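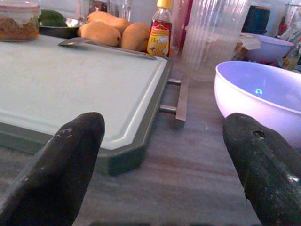
Call for Participants: Home Meals Study, Llewellyn County

The Clodent Center for Household Research invites residents of Llewellyn County to take part in a study of how meals are planned, prepared and stored at home. The study is open to people who cook every day, to people who cook now and then, and to people who mostly reheat what someone else has cooked. No special skill or interest in food is required.

Applications are accepted through Fri 24 September.

About the study

The Home Meals Study is the second part of a longer project on the use of time and money in the home. The first part was a mailed survey, sent to about 4000 addresses in the county, which asked general questions on shopping, travel to stores and weekly food spending. The survey gave a good picture of what people buy. It said much less about what becomes of the food once it is in the house: which items are used the same day, which are set aside for later in the week, which are shared with relatives or neighbors, and which are thrown out.

The present study looks at those questions in more detail with a smaller group. Results will be used by the Center in its published reports and will be made available to the county libraries and to the Wasico Extension Office, which offers classes in budgeting and home food storage. No food company has paid for the study, and the Center does not recommend or sell products of any kind.

Households that answered the mailed survey are welcome to apply. Having answered it is not a condition, and it does not give an applicant any priority.

Who may apply

Applicants must be adults, must live in Llewellyn County at the time of application, and must expect to remain at the same address until the end of their participation. They must have regular use of a kitchen or of shared cooking facilities. Renters, owners, students and persons living with family may all apply. Residents of group housing may apply if they buy at least part of their own food.

One person applies for each household. That person should be the one who most often decides what is eaten, or one of the people who share that decision. Other members of the household need not take part, although they should be told that records are being kept of shared meals, and any adult who objects to this should be heard before an application is sent in.

The following persons are not eligible:

Employees of the Clodent Center and members of their households.
Persons whose paid work is in grocery sales, food marketing or restaurant management.
Persons currently enrolled in another study that sets or limits what they eat.

A medical diet, an allergy or a religious rule concerning food does not exclude anyone. The Center is particularly interested in hearing from households of one person, from households in which an older relative is cared for, and from residents of the Wultar township area, where few replies to the mailed survey were received.

What participants are asked to do

Participation lasts 4 weeks. Start dates are assigned after selection, and participants may state in the application any period that would not be convenient.

Each participant keeps a food diary. The diary is a printed booklet with one page for each day. A participant writes down what was prepared, for how many people, what ingredients were already in the house and what was done with any remaining food. Most entries can be made in a few minutes in the evening. Quantities may be given in whatever terms the household normally uses, such as half a bag or one large pot. Weighing is not required. An online version of the diary is available for those who prefer it, and the questions are the same in both versions.

Participants also keep grocery receipts for the period and place them in the envelope supplied. If a receipt is lost, a short note of the store and the approximate total is sufficient. Items unrelated to food may be crossed out before the receipt is handed in.

There are 2 interviews, one at the beginning and one at the end. The first covers the layout of the kitchen, the storage space available, the usual shopping day and the equipment in regular use. The second goes over the diary and gives the participant an opportunity to explain entries or correct them. Interviews may take place at the participant's home, at the Center or by telephone. An interviewer who visits a home carries an identification card with a photograph, arrives at an agreed time and does not open cabinets or refrigerators unless invited to do so.

Participants are asked to shop, cook and eat as they normally would. The study does not grade anyone's cooking, and there is no preferred type of meal. Weeks that include a holiday, a guest, an illness or a run of take-out dinners are of as much value to the study as any other.

Payment

Participants who complete the diary and both interviews receive a payment of $124, issued by check and mailed after the second interview. Those who leave the study early are paid in proportion to the number of diary weeks completed. The payment may count as taxable income. Persons who receive public benefits should consider asking their benefits office whether a payment of this kind must be reported. The Center can supply a letter stating the amount and purpose of the payment.

Bus fare or parking will be reimbursed for interviews held at the Center. Child care is not provided, but children may be present at interviews.

Privacy

Diaries and receipts are identified by a study number. The list that links numbers to names is kept separately, is open only to the study office and will be destroyed when the final report has been accepted. Published results will describe groups of households. Short quotations from interviews may be printed where the participant has given permission in writing, and details that could identify a speaker will be changed or removed.

Interviews are recorded in sound only, with the participant's consent. A participant who does not wish to be recorded may still take part, and the interviewer will take written notes.

Information given to the Center will not be passed to landlords, employers, insurers, stores or benefit agencies.

Right to withdraw

Taking part is voluntary. A participant may decline to answer any question and may leave the study at any time without giving a reason. Materials already handed in can be returned or destroyed on request, provided that the request reaches the study office before the data have been combined for analysis. The date on which this will occur is printed on the consent form.

Accessibility and language

The diary is available in large print. Participants who have difficulty with writing may report their entries by telephone to the study office, on a schedule agreed in advance. Interviews can be held in English or Spanish. Requests for other languages, or for a sign language interpreter, should be noted in the application so that arrangements can be made before the first interview. The Center's interview rooms are on the ground floor, and the entrance on the parking lot side has no steps.

How to apply

Application forms are available at the front desk of the Clodent Center, at all branches of the county library and at the Wasico Extension Office. The form may also be completed on the Center's website, under Current Studies. It asks for the applicant's name, address, telephone number, number of persons in the household, usual working hours and preferred form of interview. Please do not send receipts, medical records or copies of identity documents with the form.

Paper forms may be mailed or left in the box outside the study office. Forms received after the closing date will be kept on a waiting list and used only if a selected participant withdraws before starting.

Selection

Selection is not made in order of arrival. The study office groups applications by household size and by area of the county and then draws names at random within each group. This is done so that the final group resembles the county as closely as the applications allow. All applicants will be told the result in writing, including those who are not selected. The forms of applicants who are not selected will be shredded once the waiting list has been closed, unless the applicant has checked the box asking to be told of future studies.

Selected applicants receive a consent form, a copy of the diary and a list of available interview times. They should read the consent form in full before signing and may discuss it with family members or an adviser. The study office will answer questions by telephone during normal business hours. A place that has not been confirmed by the date given in the letter will be offered to the next household on the list.

Results

A summary of the findings will be mailed to every participant who requests one. The full report will be placed in the reference section of the main library, and the Center will hold an open meeting in Wultar to present the results and take questions. Notice of the meeting will be posted at the library branches and on the Center's website.

Questions about eligibility, payment or the application form should be addressed to the Home Meals Study Office, Clodent Center for Household Research. Concerns about the conduct of the study may be sent to the Office of the Director at the same address and will be handled separately from the study staff.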